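Kitchen Week at the Tomville House

2019-07-18

We rented the house in Tomville again this summer, the same one as last year, three streets up from the harbor. Most of the family came for all or part of the week. A lot of the time was spent in the kitchen, and a lot of that was spent getting ready for the Saturday cookout, which fed 54 people from both sides and a few neighbors. I have been asked for the pictures by several cousins, so I am putting them up as I get through them. The cookout itself will be on a separate page, and so will the boat trip to Pidadau.

The house belongs to Sofia Falcão, who lets it by the week from June until September. She leaves the kitchen well stocked. There are big pots, two colanders, a fish kettle and more mixing bowls than we could use. What she does not leave is anything for grilling, so we bring our own tongs and foil and buy the rest in town. The hardware store on the corner has charcoal. The supermarket in Grosport is a 17 minute drive and has a better meat counter, and we went there for the chicken.

The kitchen table is where everything gets done. It seats eight if nobody minds elbows. It has a checkered cloth with clear plastic over it, so it can be wiped down after breakfast and used for chopping, shelling, sorting and cards without changing anything. We wiped it a great many times. My mother wants one like it for her own house and spent part of the week looking for the same pattern in the shops, without luck so far.
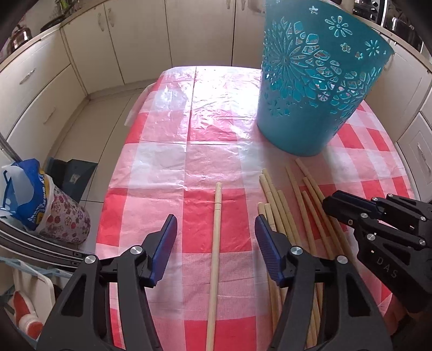
Wooden sticks on the kitchen table, with the teal basket behind them. Cream cabinets at the back.

The skewer plan for Saturday was 80 in all, divided between chicken, peppers with onion, and zucchini. We soak wooden skewers in cold water before they go on the grill. Half an hour is the least that works, and an hour is better. A roasting pan is the right shape for it, with a plate on top to keep them under. My aunt Nina does hers overnight and says they never burn. Mine burn a little at the ends either way and I have stopped worrying about it.

The chicken was thighs, cut in pieces as near the same size as we could get them. The marinade was the usual one: oil, lemon, garlic, oregano, a spoon of mustard and salt. It went into the refrigerator on Friday after lunch. The vegetables were cut on Saturday morning. We leave a small space between the pieces when threading them, or the middle stays raw. Three people threading at once is enough for that table. With four, someone is always reaching across someone else.

For anyone who will be at the house in August, a few notes. The left front burner is slow. The dishwasher takes 3 hours on the long program, so use the short one. Trash goes out on Tuesday evening and the cans are behind the side gate. The good knives are in the drawer by the sink and need sharpening, so bring a steel if you have one. The key to the shed is on the hook inside the pantry door, and the grill cover goes back in the shed when the grill is cold.

If you have pictures of your own from the kitchen or the yard, send them to me at full size and I will add them to this page with your name under them. I am missing most of Sunday, when we left early to beat the traffic.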